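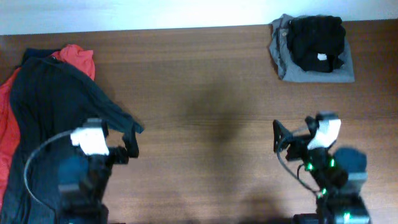

Teaching Two Arms to Sort Laundry: Our Summer Report

Team Cekcombe, written up by Asnakech Mersha
July 27, 2026

When we started this project I figured the hard part would be the code, and I was happily wrong about that! Most of our July went into learning to drive two arms by remote control, one person holding both leader handles and trying to move like somebody who has folded a shirt before (harder than it sounds).

The job we picked was pulling mixed clothes apart. We lay a couple of piles on the wooden table, dark things tangled up with red or gray ones, and the driver picks a garment, lifts it clear and sets it down in the open space in the middle. Dark on dark gave us the most trouble — a black shirt over a navy one is tough to read on a screen, and the black grippers don't help you judge where the fingers are.

We recorded 553 demonstrations and threw out 116, mostly for dropped cloth or for a driver who paused too long to think. That left 437 for training. Our sessions ran for 8 days with 2 drivers trading off, and you can really tell our styles apart in the replays. Mine are slow, and I pinch near the collar every time.

Next we want to try towels, and to let a new driver record a set from scratch.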